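About Sketley Flight Training

We teach people to fly small airplanes at Trolton Field, and we try not to oversell it.

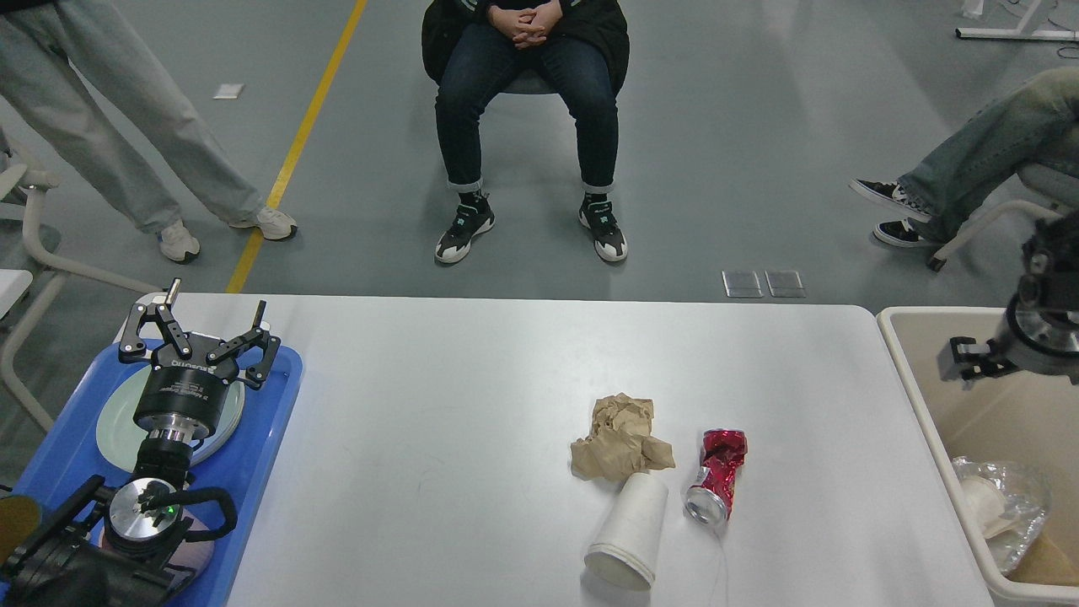 Most flight school websites show you a sunset and a young person in sunglasses, and then promise that you'll be flying for an airline in no time. Maybe you will. Most people who take a first lesson never finish a license, here or anywhere else, and we have yet to see a brochure say so. We'd like you to know that before you hand over a deposit.

Sketley was started by Sarla Vashisht, who had spent years as an instructor at bigger schools and got tired of watching students pay for hours they didn't need. She still teaches, and she still does every first interview herself. If she thinks you should wait until you have the money or the time, she'll tell you. A few people have been annoyed by that. Some of them came back later.

What we fly

We have 9 airplanes, all single-engine, none of them new. You'll hear from other schools that a glass cockpit makes you a better pilot. We haven't seen much proof. Two of ours have modern screens, the rest have round dials, and students learn on both. The paint isn't pretty on a couple of them. The maintenance logs are kept in the front office and any student can ask to read them, including before signing up.

About the 40 hours

The legal minimum for a private license under the rules we train to is 40 hours of flight time. You will see that number used in ads to work out a price. Please don't plan your budget on it. Hardly anyone is ready for a checkride at the minimum, and we won't quote you a total based on it. Ask any school you're considering what their last several students really needed, and be suspicious if they can't say.

Simulators and apps

We own one simulator. It's useful for instrument procedures and for radio practice, and it costs less than burning fuel. It won't teach you to land in a crosswind. Home simulators are fine too, although we do spend a fair amount of time getting new students to look out the window.

We also get asked whether a passenger with no training could land a plane if the pilot got sick. It has happened. We wouldn't count on it. Our companion course runs every November for spouses and regular passengers, and covers the radio, keeping the wings level and finding a runway. It doesn't make anyone a pilot, and the certificate we used to hand out at the end was dropped for that reason.

Money

We don't sell prepaid blocks over $3000, even when people ask. Schools close, and students who paid for everything up front can be left waiting for a refund. Pay as you fly, or buy a small block. Unused hours are refunded at 100 percent, with no processing fee.

Visiting

Come by the office at Trolton Field and sit in on a ground lesson. There's no charge and no sales call afterward.

Page last updated July 24, 2025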